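Imprimir | Enviar por correo electrónico

Grirura Ciencia para primaria
Por qué madura la fruta
Texto: Shuzhen Yu. Septiembre de 2018

La fruta sigue viva después de separarse de la planta. Sus células respiran: toman oxígeno del aire, consumen azúcares y desprenden dióxido de carbono, agua y un poco de calor. Mientras dura esa actividad, la fruta cambia de color, de dureza, de olor y de sabor. Al conjunto de esos cambios se le llama maduración.

El color verde se debe a un pigmento, la clorofila. Durante la maduración la clorofila se descompone y quedan a la vista otros pigmentos, como los carotenoides, que son amarillos o anaranjados. Algunas frutas fabrican además antocianinas, de color rojo o morado. Hay variedades que siguen verdes aunque estén maduras, de modo que el color solo sirve de guía si se conoce la variedad.

La dureza depende de la pectina, una sustancia que mantiene unidas las paredes de las células. Unas proteínas llamadas enzimas cortan la pectina en trozos más pequeños y la pulpa se ablanda. Otras enzimas transforman el almidón en azúcar. El almidón apenas tiene sabor; el azúcar es dulce.
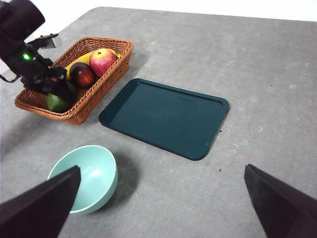

La señal que pone en marcha muchos de estos procesos es un gas, el etileno. Lo produce la propia fruta y no se ve. Las frutas climatéricas, como el plátano, la manzana, la pera o el aguacate, aumentan mucho su producción de etileno al madurar y pueden completar el proceso después de la cosecha. Las no climatéricas, como la naranja, la uva o la fresa, apenas mejoran una vez recogidas.

El etileno pasa por el aire de una fruta a otra. Si se guarda un plátano verde con una manzana madura en una bolsa de papel, el gas se acumula y el plátano madura antes.

Experimento
Material: dos plátanos verdes del mismo racimo, una manzana madura y dos bolsas de papel.
1. Mete un plátano en la primera bolsa.
2. Mete el otro plátano y la manzana en la segunda.
3. Cierra las dos bolsas y déjalas en el mismo sitio, lejos del sol.
4. Ábrelas cada día a la misma hora y anota el color de cada plátano.

El frío frena la respiración y las enzimas, y por eso la nevera retrasa la maduración. Los plátanos son sensibles a las temperaturas bajas: su piel se oscurece.

Vocabulario
Enzima: proteína que acelera una reacción química.
Pigmento: sustancia que da color.

Este sitio utiliza cookies. Si continúas navegando, aceptas su uso.

© Grirura | Contacto | Volver arriba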